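Cheiro a mofo nas toalhas que não sai de maneira nenhuma
Lavandaria e roupa de casa

bondska_norte
Olá a todos! Mudei-me em fevereiro para um apartamento virado a norte e desde então as minhas toalhas de banho cheiram a cave. Saem da máquina a cheirar bem, seco-as, dobro-as, e mal alguém toma banho e se limpa, pronto, lá vem aquele cheiro azedo. Já experimentei pôr mais detergente, já troquei de marca (agora uso o Multano líquido, antes usava um qualquer do supermercado), já pus amaciador a dobrar. Nada. Lavo a 30 graus porque as toalhas são coloridas e tenho medo de as estragar. A roupa normal sai bem, só as toalhas é que são esta desgraça. Alguém já passou por isto? Não queria deitar tudo fora, que foram 42 euros o conjunto.

tartarugadalinha
Deita fora o amaciador e não as toalhas :) Também tive esse problema e passou quando deixei de usar.

maresia_e_sal
Olha, eu andei uns meses às voltas com isto, por isso vai aqui um testamento, desculpa já.

Detergente a mais é meio caminho andado para o mofo. O que não sai no enxaguamento fica preso no turco, e o amaciador ainda cobre as fibras por cima, de maneira que a toalha deixa de absorver e demora uma eternidade a secar. O que eu fiz foi uma lavagem a 60 graus só com toalhas, sem detergente nenhum, e 100 ml de vinagre branco na gaveta do amaciador. Depois outra lavagem a 60, com metade do detergente que costumava pôr. As minhas são azuis-escuras, da Csonka, e não perderam cor que se visse (mas vê a etiqueta, claro!). Se o cheiro for muito teimoso, percarbonato de sódio na segunda lavagem, nunca misturado com lixívia, por amor de Deus.

Outra coisa: não enchas o tambor. Eu metia lá as toalhas da casa toda à pressão, às onze da noite, e ficavam lá dentro até de manhã. Foi esse o meu grande erro.
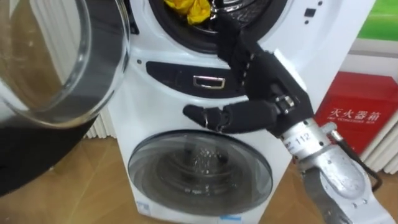 E a secagem, que num apartamento virado a norte deve ser o teu calcanhar de Aquiles. Sacode bem cada toalha antes de a pendurar, deixa espaço entre elas e abre a janela nem que seja meia hora. Eu acabei por comprar um desumidificador pequenino da Brisberg, com um depósito de 500 ml, e no inverno faz imensa diferença, embora me irrite ter de andar sempre a despejá-lo. Ah, e na casa de banho nada de pendurar a toalha dobrada em quatro no gancho, que era o que cá em casa se fazia!

Amaciador nas toalhas nunca mais usei. Ficam um bocadinho mais ásperas, mas habituas-te.

quintal_das_traseiras
Concordo com quase tudo acima, menos com o vinagre em todas as lavagens, que há quem diga que faz mal às borrachas. Uma vez por outra, tudo bem. Limpa também o filtro e a gaveta do detergente, a minha estava preta por baixo e eu sem saber. E deixa a porta da máquina entreaberta quando não está a trabalhar.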